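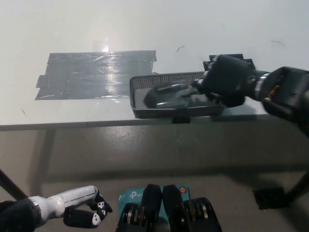 Olanrewaju Uzor

Has anyone sent work to the Estwood open drawing show this year? The fee is 15 pounds an entry and they had 700 entries last time for one small hall. I've got 5 ink pieces ready and can't decide if it's worth it.

inkwell_zimik
Got in once, sold nothing. The hanging was good though. Drawings went in a side room with decent light.

Fouad Saber
I'd skip it. Rirbridge takes 34 artists, charges nothing to enter and only takes commission if you sell. You have to deliver by hand in November.

Olanrewaju Uzor
Rirbridge turned me down for working on film and foil. They said paper only.
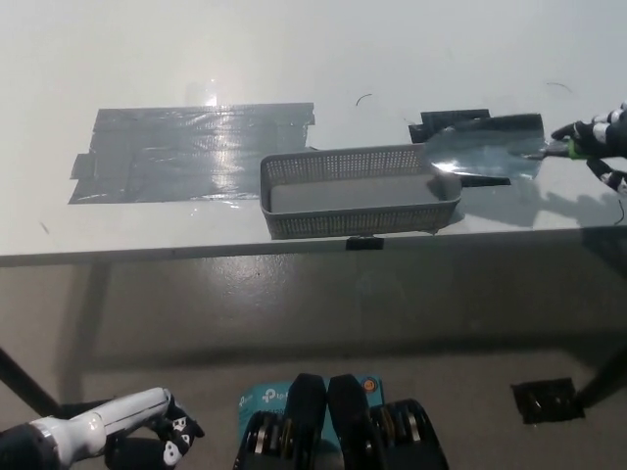

Fouad Saber
They changed the paper rule after Abou Zeid took over the selection. Mixed surfaces are fine now if the piece is flat and framed. Watch the glare if yours are on foil. The grey tape on that white table has a bright streak from the ceiling light across it, and foil under a gallery spot will do the same and hide your line. Ask for a side wall.

inkwell_zimik
Disagree about the side wall. People walk past side walls. Non-reflective glass costs more but you keep the good spot.

Fouad Saber
Glass won't stop the foil shining underneath it.

Olanrewaju Uzor
Might send two on film to Rirbridge and leave the foil ones at home. Does the frame need mirror plates or cord?

inkwell_zimik
Plates. They sent mine back for cord.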